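Nostell Household Surfaces Collection
Data card and read-me, release 3

Maintained by Toivo Savolainen and Demyd Boiko
Last revised 21 June 2026

Summary

The Nostell Household Surfaces Collection is a set of close photographs of flat and nearly flat items found in ordinary homes: boards, trays, mats, shelf panels, table tops, lids and similar goods. It was prepared for people who study the appearance of household materials, including finish, wear, soiling and the effect of room light on color. Release 3 contains 3277 pictures of 561 items. Each item has one written record, and each picture has one short caption.

What the collection covers

Items were included if they had at least one broad face that a person would set things on, cut on, wipe down or stack. Items with printed faces were accepted, but plain faces were preferred, and they make up the larger share of the release. Glass tops and mirrors were left out. They are held separately and may be added when the glare notes have been finished.

The items come from three households, listed in the records under the names Brellow, Nakow and Liu. These are collection names and do not identify the residents. Brellow supplied mostly kitchen goods. Nakow supplied shelving, desk tops and storage lids. Liu supplied a mixture, including a number of older trays that had been in daily use for many years.

Files and fields

Pictures are stored in one folder per household. The written records are kept in a single table with the following columns:

item_id -- a short code, unique within the release
household -- Brellow, Nakow or Liu
kind -- board, tray, mat, panel, top, lid or unassigned
main_color -- the color a reader would give on first look
second_color -- any cast or tint that differs from the main color
finish -- matte, satin, gloss or mixed
corners -- square, rounded or not shown
marks -- none, few or many
notes -- free text, often empty

The "unassigned" value is used when the pictures alone do not settle what an item is. Annotators were told not to guess from the room or from neighboring items. Of the 561 items, 399 have an assigned kind.

How the records were written

Two annotators read every picture separately and then compared their entries. Where they differed on color, both words were kept and the more common one was placed in main_color. Where they differed on finish, the item was looked at again on a second screen. Savolainen settled the remaining cases for Brellow and Nakow, and Boiko settled those for Liu.

Color words are everyday words. No color chart was used, and the collection should not be treated as a color reference. Dark grays gave the most trouble, as the same face can read as brown in one part of a picture and blue in another. In such cases the annotators recorded both casts and left main_color as "dark gray".

Marks are specks, smudges, blotches, scratches and stains. The field records what can be seen and does not attempt to say what left the mark or whether it would wipe off. "Few" means that a reader can take in all the marks at a glance.

Sample picture and record
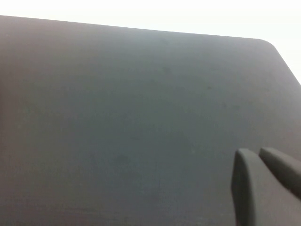
Figure 1. Dark gray matte surface with a rounded corner and a few faint marks.

kind: unassigned
main_color: dark gray
second_color: brownish toward the left, bluish toward the right
finish: matte
corners: rounded
marks: few
notes: slight texture; no print or lettering; background nearly white

Known limits

Bright backgrounds are common in the Nakow and Liu folders and may be overexposed. Users who measure edges should check the outline by eye before relying on it. Size is not recorded anywhere in the release, and it should not be worked out from the pictures.

The households are few, and their goods are not typical of homes in general. Wooden boards are underrepresented -- a gap that the maintainers intend to address in the August update.

Use and corrections

The collection may be used for study and teaching, provided that the release number is stated. Corrections should give the item_id, the column concerned and the proposed entry. Accepted changes are listed in the file changes.txt, with the earlier entry kept beside the new one.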